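「とりあえず置いておく」について

置き場所というものを、私は長いこと信用しすぎていた。
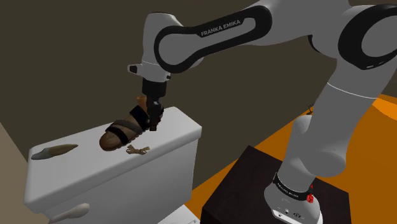
仮置きの寿命

家の中でいちばん長生きするのは、仮に置いたものである。きちんと考えて買った本棚は引っ越しのたびに処分されたのに、「とりあえず」玄関に置いた段ボール箱は、三つの住所を私と一緒に渡り歩いた。中身は延長コードと、どの機械のものかわからない説明書である。開けるたびに「あとで分けよう」と思い、ガムテープを貼り直す。ガムテープ代だけでも、そろそろ新しい延長コードが買える。

仮置きには独特の気楽さがある。決めていないのだから、間違えてもいない。鍵を食器棚の上に置いても、爪切りを冷蔵庫の上に置いても、「今だけ」と唱えれば罪にならない。この呪文の有効期限を確かめた人を、私は知らない。うちの爪切りは六月から冷蔵庫の上にいて、どの年の六月だったかについては夫と見解が分かれている。

住所を与えよ、という教え

片づけの本を読むと、たいてい「すべての物に住所を」と書いてある。私も一度は帰依した。きっかけはヨセフィン・プリンスという知人で、彼女の家では輪ゴムにまで引き出しがあった。うらやましくなって、私もクリヴォラという収納ケースのシリーズを買いそろえた。半透明で、積めて、ふたが四か所で留まる。全部で32個。店の人は「足りなくなったら同じ型がありますから」と言った。今思えば、あれは予言だった。

週末をつぶして、ラベルを貼った。「電池」「ひも」「ひも(短い)」「その他」。最初の二週間はたいへん美しかった。ふたを開けるたびに、自分が別の人間になったような気がした。別の人間なので、どこに何をしまったかは覚えていなかった。

問題は「その他」である。どんな分類にも「その他」があり、どんな「その他」も必ず勝つ。気がつけば「その他」は五箱に増え、「ひも(短い)」は空のまま棚のいちばんいい場所を占めていた。短いひもを取っておく人間になりたかったのだと思う。なれなかった。

戻すという労働

住所の思想には、ひとつ見落としがある。物は自分では帰らない。

はさみを使う。使い終わる。そのとき私は台所にいて、はさみの住所は廊下の奥にある。歩けば十秒もかからない。その十秒が、一日の終わりには山脈のようにそびえる。若いころはこれを意志の弱さだと思っていたが、最近は設計の問題だと思うことにしている。どちらにしても、はさみは台所にある。

以前勤めていた会社に、カールマーン・セーナーシという先輩がいた。備品を戻さないことで有名な部署にあって、彼の机の周りだけは物がよく見つかった。秘訣を尋ねたら、「使う場所に捨てていくだけだよ」と言われた。ホチキスは綴じる場所に転がり、カッターは梱包台に転がる。散らかっているようで、次に使う人の手がちょうど届く。総務はこれを嫌い、共有棚を作って一点ずつ番号を振った。番号は400まであった。棚ができた翌月から、部署の全員が私物のホチキスを持つようになった。

他人の家の論理

よその家に上がると、物の置き場所にぎょっとすることがある。なぜ傘が風呂場に。なぜ辞書が米びつの横に。けれども訊いてみると、たいてい本人には筋が通っている。傘は干すのだし、辞書は炊けるのを待つあいだに引くのだ。筋が通っていないのは、よそから来て三十分しかいない私の目のほうかもしれない。

母の家では、55センチ幅の小さな戸棚に、薬と切手と正月飾りが同居している。何度か仕分けを申し出たが、きっぱり断られた。母に言わせれば、これは「なくすと困るもの」の棚である。用途でも形でもなく、心配の度合いで分けてある。そう聞いてからは、店で売っている仕切りつきの箱がどうも頼りなく見える。心配の大きさに合う仕切りは、どのサイズにもなかった。

現在の我が家

クリヴォラは半分ほど人に譲った。もらってくれた人は大喜びで、ラベルライターまで買ったそうだ。幸運を祈っている。

残った箱は、いま廊下に積んである。ふたの上が平らなので、郵便物や帽子を置くのに具合がいい。夫は先日、ここにトレイを置いたらどうかと言い出した。トレイを置けば、それは正式な置き場所になってしまう。しばらく考えて、とりあえず保留にした。カタログは冷蔵庫の上、爪切りの隣にある。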